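Robots and Teacups at the Traltmont Open Day

I finally made it to the Druline lab's open day in Traltmont on Monday, and I'm so glad I went (even if parking was a pain and I got there half an hour after the doors opened). The team was showing off Yin, their table-setting project, and the tabletop demo was the one I kept drifting back to.

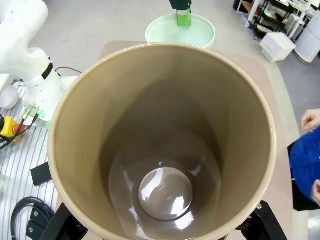
I'd figured it would all be big factory stuff, but the folks at Plamico, who helped pay for the day, wanted things you'd find in a kitchen. Cups, bowls, trays, cloths! One of the team told me they've got 300 practice runs behind them and want 700 by January. 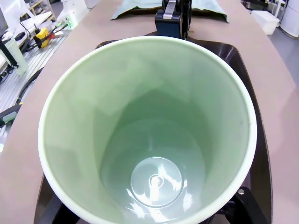

The view down into a pale green cup during the Yin demo.

There was a good crowd in the room, and people kept wandering between the tables with questions. Mine was about cloth, and I got a long answer – soft stuff that folds is a real headache for a robot, apparently.
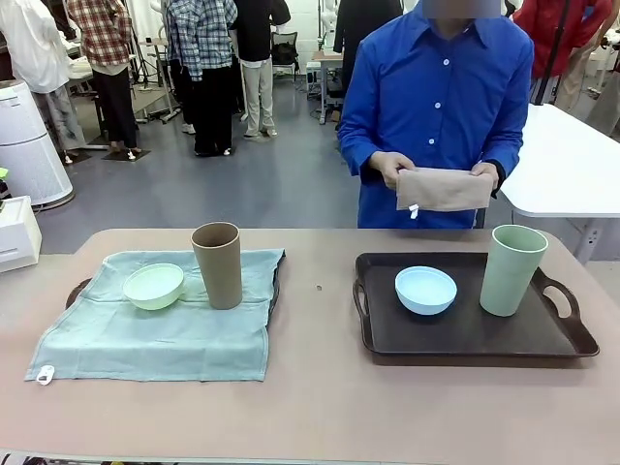

A folded beige cloth held up behind the table, with a cup and bowl on either side.

I stayed until 3, way longer than I'd planned, and came home with a flyer and a long list of questions for next time.

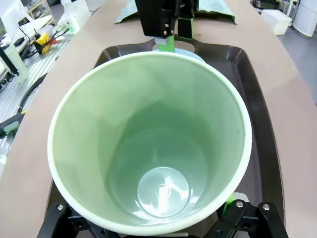 Druline says another open day is coming in spring. It's free, but they cap it at 100 visitors, so sign up early if you want in.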